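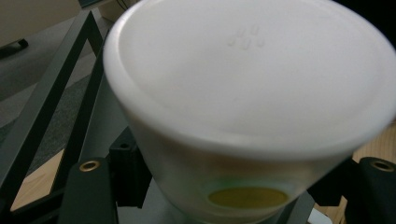
Reviews > Bench robotics > Guides and rulebooks

Drelilent Good Practice Pack for Hand-Held Grippers, second edition

I have read plenty of lab rulebooks and this is the first one I've wanted to lend out! The pack is a spiral-bound book of bench rules plus a set of wipe-clean cards, and it covers the dull middle bit of gripper demonstrations that most guides skip: where the cables go, how the stands are marked, what gets checked before anyone records a thing.

The floor section is the best part. Hazard tape round every stand base, cables kept to one side, and a named person who can stop the session. We already taped our bases in yellow and black, but the cable rule was new to us and I'm a convert.

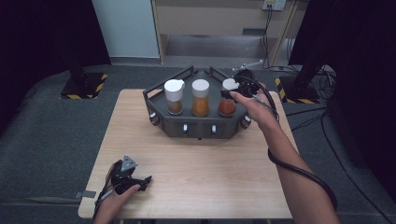 Ignacio Cisternas reckons the cable rule should go further, with a proper strain relief at the wrist written in as a must and not left as advice. He also wants the old Corrigan checklist kept alongside it, as it's shorter.

The table section is lovely too - start with a clear stretch of wood in front of the jaws, look for glare, and log the setup under its own number. Our first was 3603 and we're up to 3759, and I can find any of them in a minute (a small joy, but a real one). 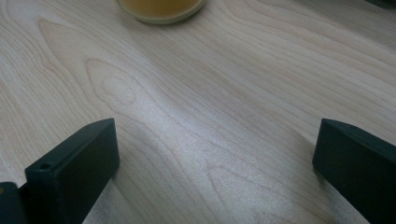 Open jaws, clear wood between them, and a fair bit of shine on the table.

Grumbles? Card 11 repeats card 2 nearly word for word, and the page on glare tells you to look for it without saying how much is too much. I'd have liked a few sample views. Fotska's free leaflet is better on lighting, though it has nothing on floors.

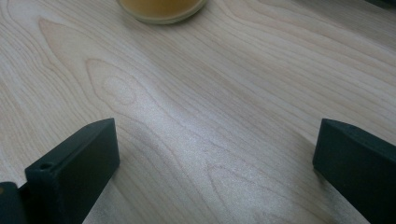 Who should get it

Any small team with two grippers and a shared table. I'm keeping the cards on the wall and ordering a second book for upstairs.

Recent reviews
Wunduvix cable clips, long-term test
Fotska lighting leaflet
Corrigan bench checklist, revisited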